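Clenside Mail Response Set
Data card, version 4

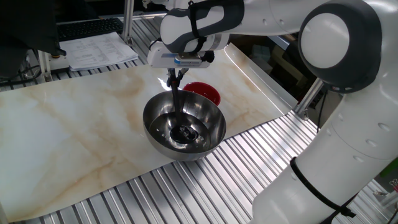
Robot arm with a two-finger gripper holding a long dark utensil.

Summary

The Clenside Mail Response Set holds 2660 records of printed mail pieces sent to households and small businesses. Each record pairs one piece type with one drop and the replies logged against it. The set is meant for testing response models and for comparing coupon formats. It contains no names, street addresses or phone numbers.

Contents

pieces.csv – one row per piece type, with size, paper weight, fold and offer type
drops.csv – one row per mailing, with send week, postal class and quantity
replies.csv – reply counts by channel (card, phone, web code, in store)
codes.txt – lookup values for the short codes used in the other files

All files are UTF-8 with a header row. Missing values are left blank. A zero in a reply column means the channel was open and no reply came in.

Source

Records come from campaigns run by Clivora and Romden for their retail clients. Both firms exported from their own job systems, and the field names did not match. Kazue Ebihara wrote the mapping, and Krishnamoorthy Poduval checked it against the printed job tickets. Where the ticket and the export disagreed, the ticket value was kept and the row was flagged in ticket_fix.

Processing

Postal areas were merged into 9 regions. Quantities are as billed, so spoiled pieces are included. Replies are counted for 6 weeks after the send week and then closed. Late cards were dropped.

Duplicate replies from the same web code were reduced to one. This could not be done for phone replies, and those counts run high for catalogs.

Known problems

Romden did not record fold type for postcards with a tear-off panel. These rows have fold = U.
December drops overlap. A reply with no code was assigned to the latest drop in its region.
In-store counts depend on the clerk keying the coupon. Treat them as a lower bound.
The Amrani split (train and test by client) is the only one supported. Random splits leak repeat creative between the two sides.

Changes

Version 4, Nov 6, 2023: region codes rebuilt, ticket_fix added, empty drops removed.
Version 3: postal class corrected for nonprofit mail.

Use

Free for research and teaching. Do not try to match records to named clients. Send corrections to Sayaka Yokoyama with the drop ID and the column name – whole-file replacements are not accepted.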